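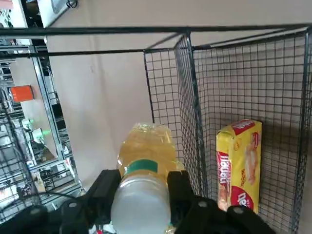 Keeping oil and dry goods in wire baskets

Wire mesh baskets suit a kitchen cupboard well. You can see what is in them, crumbs drop through, and the whole lot lifts out when you want to wipe the shelf.

Stand boxes upright against the side, with the printed face outwards. A biscuit box takes up far less room this way than lying flat, and it won't get crushed under tins. Once opened, fold the inner bag down and hold it with a peg.

Cooking oil should also be kept upright with the cap screwed tight. A 1000 ml plastic bottle is tall enough to tip a light basket, so put it in a corner and set something heavy next to it. Plastic bottles go soft at the sides as they empty, so lift them from low down and don't squeeze.

Keep oil away from the cooker and out of the sun. Ours lives in the cupboard by the back door, which stays cool until November and cold after that. If it turns cloudy in winter, bring it into the room for a few hours.

Oily drips on mesh go sticky and hold dust. Wash the basket in hot water with washing-up liquid, go into the corners with an old toothbrush, and dry it before it goes back. A folded sheet of kitchen paper under the bottle catches most drips. Change it when it looks yellow.

Svenja Gisler, 2020-09-15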